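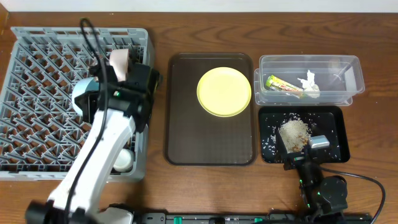
Guvcombe Robotics Club - table chores set, read me first

Hello, and thanks for downloading our recordings! I'm Bienvenido Samonte and I look after the files for the club. Rommel Malabanan did most of the wiring and nearly all of the patient bits, so if something works well it's probably his.

What's in it

There are 300 recordings of our two-armed setup doing small kitchen jobs on a wooden table. We call the left arm Demar and the right arm Gosselin, and the folders are named the same way. Demar works at the dish rack, with bowls, cups and the yellow plate. Gosselin gets the rice, poor thing, on the little black tray with a metal piece at the tip of the gripper. The brown serving tray goes in the middle so both arms can get at it.

Each folder has the video, the joint positions for both arms and a short text note saying what we were trying to do. The notes were typed by whoever was driving, so the spelling wanders a bit and one person writes "dish thing" all the way through. I've left them alone.

How we recorded it

We drove both arms by hand, taking turns, 10 goes each before swapping seats (your shoulders really do feel it by then). Runs that went wrong are still in there - look for "miss" in the note. Please don't throw them out without a look, as some of the best recoveries are in that pile!

Things to watch for

Rice is a pain. It spreads, it sticks to the rim, and no two heaps start out alike, so don't expect Gosselin's runs to line up neatly.

The clear plastic container stays on the table in plenty of runs where neither arm needs it. If you're training on these, check your model isn't just using it as a landmark. Ours did for the whole of June.

Folder 5 has a clock slip between the arms. Use the fix in the Flasberg script, version 2 or later.

Using it

Help yourself for school, club or home projects. Put the club's name somewhere if you show it off, and if you find a mislabelled run, send me the folder name and the time in the video - I'll sort it in the next upload.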